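Wainscoting in a rental kitchen: stain it or paint it?
Posted 20 Apr 2020 by siltari_nook
2 min read
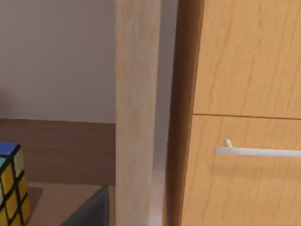
Render: Chenxi Meng

So I'm stuck at home like everybody else and I've been staring at my kitchen walls way too much. I love the look of a pale wall with a medium brown wood band under it, but my husband wants everything white. Our place was built in the 40s and the paneling has been painted seven times if the chips are telling the truth. Do I strip it or give up and paint it again??

esania_b
Paint it. I stripped one room last November and I still find gunk in the grooves. Also, test for lead before you touch anything in a house that old!

norcalnour
Disagree with esania. Mine came up beautiful, you just have to go slow and use the gel stuff (not the spray, ugh). I did 23 feet of it, mostly at night with a podcast going. Agree on the lead test, though.

esania_b
23 feet is a hallway, Nour. She's talking about a whole kitchen.

norcalnour
It was a kitchen! A small one!

jogi_dad
Does your landlord know? The title says rental. I lost $391 of my deposit over one painted door and I thought I was doing them a favor.

siltari_nook
Ha, we own it, we're renting it out after we move. Should have said that. So I guess the real question is what tenants want.

jogi_dad
Oh, then paint. Semi-gloss, wipes right down.

norcalnour
I'd pay more for real wood and I'm a tenant right now, so there.

siltari_nook
OK, ordering a lead kit tonight and I'll try the gel on the piece behind the fridge. Will report back.

Contact | © 2020 Sekitach Home Forums | Back to top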